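The Movlow Seed Library occupies two rooms on the ground floor of the former telephone exchange and lends vegetable and grain seed to anyone living within the district. Its membership stood at 2543 at the end of the last growing season. The head of the library spoke to us on a Wednesday morning, shortly before the counter opened, about borrowing rules, record keeping and the coming year.

Membership is free, and a borrower may take up to two packets at each visit. In return, members are asked to bring back seed from their own harvest where the crop allows it. The arrangement is set out on the membership card, although no penalty is attached.

"We ask, and we remind, and in most cases that is enough," the head of the library said. "A person who has lost a whole row of beans to slugs should not feel that they owe us anything. We would like to hear about the slugs, however, as it helps us to advise the next borrower."

Peas, beans, lettuce and tomatoes make up most of the loans. Squash and marrow are lent with a printed note on cross-pollination, a subject on which the library receives more letters than any other.

"Members save seed from a very good pumpkin and are then surprised by what comes up," the head of the library explained. "We accept returned squash seed only if the flowers were pollinated by hand and tied shut. It sounds strict – and it is – but one poor batch can spoil a variety we have kept for years."

The library's oldest holding is a short-strawed barley known as Lilleo, received from a farm at Workesitz when the land changed hands. It is grown each year on a strip beside the allotments, and 300 grams are kept back from every harvest as a reserve. The strip is cut by hand in August.

Asked whether the barley had any practical use, the head of the library was firm. "It makes a decent soup and a rather heavy loaf. Its yield is low and no commercial grower would want it. We keep it as part of the history of the district, and we think that is reason enough." 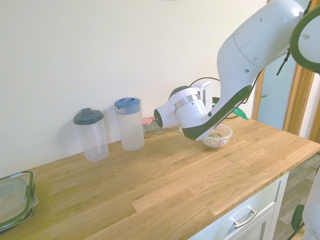
Storage remains the chief concern. Seed must be fully dry before it is put away, and members often return it too soon. "A bean should break when you hit it with a hammer. If it squashes, it needs another fortnight on a tray," the head of the library said. "We would far rather receive it late."

The library exchanges duplicate stock with its counterpart at Derkach, and the two hold a joint packing day each winter. Labels must show the variety, the year of harvest and the grower's membership number. Packets without a year are used for germination practice with school groups and are not lent.

Plans for the coming season include a second evening opening and a revised catalogue, with sowing times corrected for the colder gardens on the north side of the valley. Returned seed may be handed in at the counter during opening hours, in paper envelopes only.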